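Home | Residence Life | Diary | Contact

Residence Diary – Wednesday
By Sheila Wainwright, Nuttall House

The morning was given to the gift bags for the April intake. Residents had been asked to bring any spare cloth bags to the Edov Room by nine, and a good number arrived in colours that do not match. It was agreed that matching is not required. Bags with a torn hem went to the mending basket.

Each bag is to hold one small carton and the welcome card. Cartons go in upright, with the card behind. Drawstrings are to be left open until the cards have been checked against the room list. Room 256 is still without a name, and I have written to the office again.

The citrus print was my favourite of the lot, pale green with a white cord, and the yellow box suits it well.

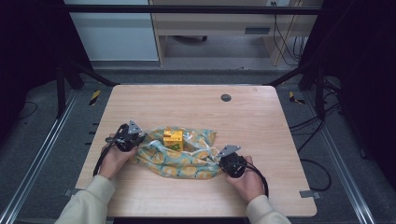

Should the cloth bags be ironed before they are filled? A quick press on low heat is enough, with the cord pulled clear of the iron.

Lunch was late. The remaining cards will be written tomorrow after the laundry run.

Nuttall House Residence Office – Extension 2101 | Back to top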